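The Long Goodbye to the Top Sheet

October 31, 2019

Every family has one unresolved argument, and in mine it concerns the top sheet. My mother considers it the border between civilization and camping. My younger relatives regard it as a thing that ends up in a knot around your ankles by 2 a.m. Both sides are right, and neither will host the other overnight without comment.
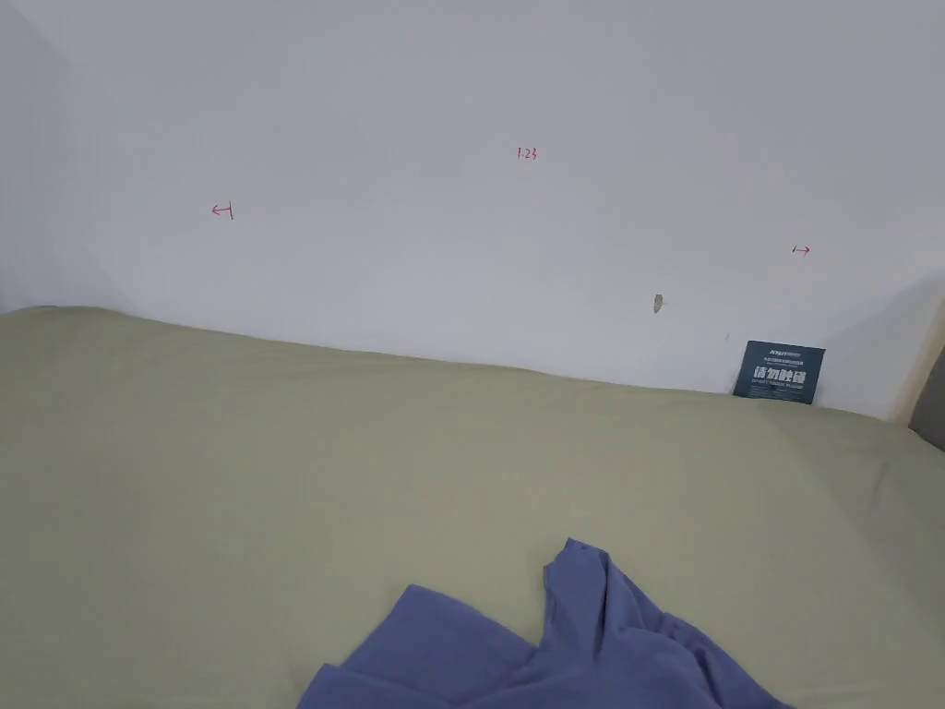
The sheet business has noticed. Granström, which has been selling bedding by mail for 46 years, dropped the top sheet from its standard set in May and received 162 letters, four of them polite. The fitted sheet, meanwhile, sails on unchallenged. Pull one smooth in pale sage green, against a white wall, and a bed looks finished enough for most people under 40, even with a crumpled blue cloth left lying on it. Cloreo, the newer outfit, sells its fitted sheets alone and calls the arrangement "sleep, simplified." The price has not been simplified.
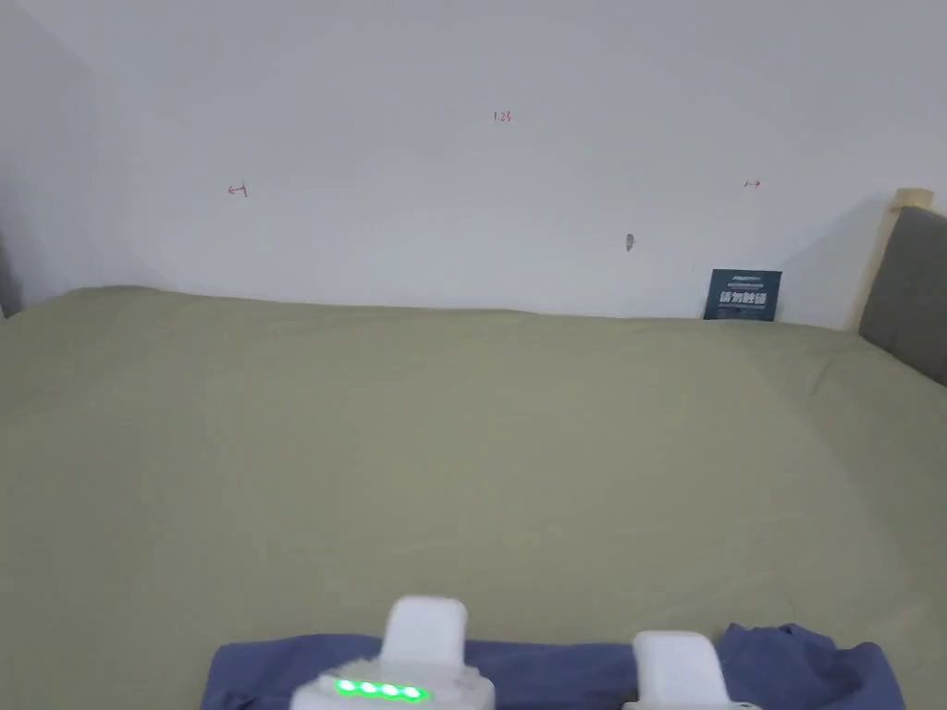
Plakemgate Magazine, Home and Habits Desk

I tried a month without. The first week felt like staying with a cousin. By the second I was washing the duvet cover constantly, a job that involves climbing halfway inside it and reconsidering your life. The Mollel, a boarding house I stay at when the trains fail me, still tucks its top sheets in so tightly that guests are more or less filed for the night. I slept over nine hours there. Then I went home and dug mine out of the closet, where it had been folded, badly, behind the towels. My mother has been informed and is being unbearable.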